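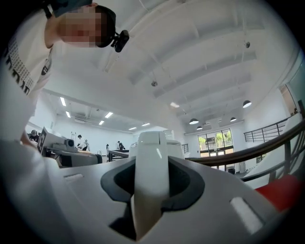 Vol. 65, No. 231

Night dispatcher found dead in parked truck at Zadthorpe freight yard

ZADTHORPE, 8th December. A night dispatcher who had been missing for two days was found dead in the cab of a parked truck at the Kallio freight yard early this morning, police said.

The man was identified as Thắng Trình, 65, of Bareo Street. He had worked for the trucking company Anix for most of his adult life, first as a driver and later in the dispatch office.

A mechanic found him shortly after six in the morning when he went to move a row of trucks waiting for brake work. The truck was parked against the back fence, on the side of the yard that faces the rail line. The mechanic called the office, and the office called 911. Paramedics pronounced Trình dead at the scene.

Detective Anneli Ojala of the Zadthorpe Police Department said there were no obvious signs of violence and that the doors of the cab were closed but not locked. The keys were on the passenger seat. She said it was too early to give a cause of death.

"We are treating it as an unexplained death," Ojala said. "That is the normal term at this point and people should not read more into it. The medical examiner has to do the exam first."

The body was taken to the county medical examiner's office before nine. An autopsy is planned, and results of lab tests can take several weeks. Ojala said detectives had asked for tests for carbon monoxide along with the usual ones. She would not say whether the engine had been running when the truck was found, or whether there was fuel in the tank.

Trình was last seen leaving the dispatch office at the end of his shift two days earlier. He signed out on the sheet by the door, as all night staff do, and told the dispatcher who was taking over that he had a headache and was going home to sleep. His own car, a gray sedan, stayed in the employee lot. Co-workers on the day shift said they saw it there but assumed he had taken the bus, which he sometimes did in cold weather.

He was not due back at work until the next evening. When he did not come in, a supervisor called his home and got no answer. A second call was made an hour later. His sister, who lives on the floor below him in the same two-family house, said she had heard no one upstairs and had thought he was on a double shift. She reported him missing that night.

Officers went to the house and found the apartment in order. His winter coat was gone and his phone was not there. The phone has since been found in the truck. Police also checked the local hospital and the bus station, and an officer drove through the employee lot at Kallio and noted the sedan. The back part of the yard was not searched at that time.

Asked why, Ojala said the sign-out sheet showed that Trình had left the building and that the officer had no reason then to think he was still on the property. She said the department would look at how the call was handled. The review will be done by a lieutenant who was not on duty that night.

The truck is one of several older units that Anix keeps at Kallio for parts or for short local runs. Drivers said it had not been out on the road since July, when it was pulled from the Route 101 run with an electrical problem. It was moved to the back fence in the fall. Two drivers, who asked not to be named because they had not been given permission to talk to reporters, said people on the night shift sometimes rested in parked cabs before driving home.

"You come off at the end of a night and you're tired, so you lie down for an hour," one of them said. "Everybody has done it. He used to do it when he was still driving."

Company rules do not allow employees to sleep in vehicles that are out of service. The rule is posted in the dispatch office and in the break room. The drivers said it was not often enforced. Anix did not answer a question about this.

In a short written statement, the company said it was cooperating with the police and had offered counseling to employees at the yard. It said Trình was "a respected member of our team" and that the company would be in touch with his family about funeral costs. The Kallio yard was closed for the morning, and freight was sent through the company's other lot on the north side of town. The main gate opened again shortly after noon. The area along the back fence was still taped off in the afternoon.

Ojala said detectives had taken the sign-out sheets for the week and a copy of the recordings from the two security cameras at the yard. One covers the main gate and the other covers the fuel pumps. Neither one points at the back fence. Detectives are going through the gate recording to see who came and went during the two days.

The state workplace safety office has been told of the death, as the law requires when a worker dies on company property. An inspector was expected at the yard before the end of the day. If the office opens a case of its own, it will be separate from the police work.

Trình moved to Zadthorpe as a young man and worked at a cannery before he got his commercial license. He drove long routes for many years and moved to dispatch after a back injury. Neighbors on Bareo Street described him as quiet. One said he cleared the snow from the sidewalk on both sides of his house before he went to bed in the mornings, and that she had noticed it was not done this week.

His sister said he had planned to retire in the spring. She said he had been treated for high blood pressure but had not talked of feeling ill apart from headaches in the past few weeks. She has told police about the headaches.

"He never missed work," she said. "I want to know what happened and I want to know why he was out there so long."

A collection for the family was started among the night crew and had reached $700 by the afternoon. Funeral arrangements have not been made and will depend on when the medical examiner releases the body.

It is the first death at the Kallio yard since Anix took over the site. The yard was used by a lumber dealer before that.

Police are asking anyone who was at or near the yard during the past two days, including drivers from outside companies who made pickups or deliveries there, to call the detective bureau. Callers do not have to give a name. Ojala said she was most interested in hearing from anyone who parked along the service road by the rail line, where the back of the truck can be seen through the fence.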